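Workshop Tips: House Rules for Letting a Robot Arm Handle PC Parts

I love this topic, so bear with me! A lot of you have picked up a small arm for the bench, and the same mail keeps coming in: what rules do you work by when the gripper goes inside an open computer? The ones we use at the Flondport bench fit on one sheet of paper, and I rewrote that sheet in August, so the timing is great.

Before power goes on

Unplug the computer from the wall and hold its power button down for a few seconds. Arm power and PC power never share a strip. Ours are on separate strips with different colored plugs, which I highly recommend.

Lay the tower flat with the open side up and make sure it can't rock. Push down on each corner of the case with your palm. If anything moves, fix that first.

Tie back loose cables wherever you can. A fingertip will find a SATA cable faster than you'd believe.

Put the stop button where your other hand rests. Reaching across the table for it doesn't count.

Speed and force

We have three speeds on our Trandia controller sheet: travel, approach and contact. Travel is only for outside the case. Once the fingertips drop below the rim, it's approach speed, and contact speed starts before the part gets anywhere near a socket or slot. Set a force limit for every single move, even the boring ones. I used to skip it on the way out, and that's how I bent a drive cage. 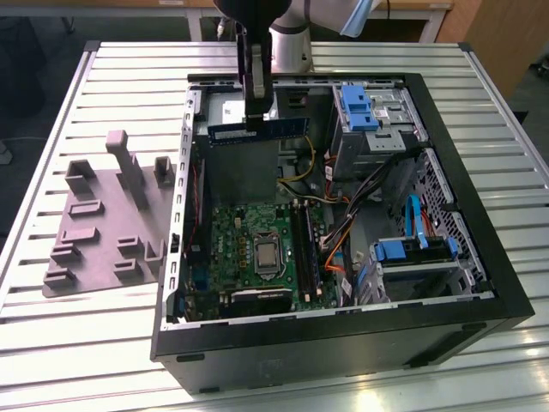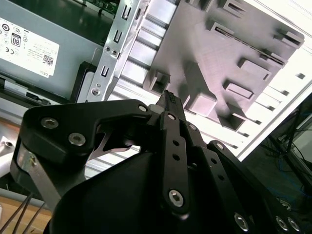
Small parts, held at the very tips of the gripper.

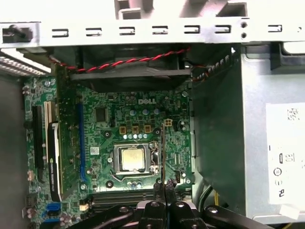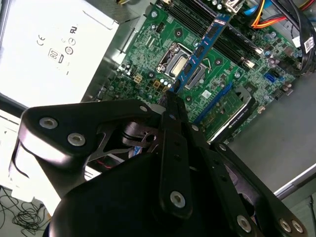
Holding memory

Grip a module by its edges or the bare board and keep well away from the gold contacts. Check that the notch faces the right way while the part is still high above the case, and open the slot latches by hand beforehand. Let the arm line the module up, then stop and look at it from two sides before it pushes. If it stalls, back straight out. No wiggling! A person can feel a module that's a hair crooked, and most arms can't.

Fixtures are your friend

Give every part a parking spot with a fixed position, and label the spots. We print ours, and Orellana has a nice free set of slotted blocks if you don't want to draw your own. Reprint them when the grooves get sloppy.

Hands and people

Hands stay out of the case while the arm is live. That one has no exceptions here, even for a dropped screw. Tuck in sleeves and hoodie strings, take off rings, and wear the wrist strap whenever you handle boards yourself.

Keep a log

Ours is a cheap Fokus notebook hanging off the table leg. Date, program, what went in, what went wrong. We had 475 insertions written down at last count and 69 of them have a note next to them, and those notes have taught me more than any manual. Most say "latch" (mine, usually). Start yours on the first day, and write down the dumb stuff too.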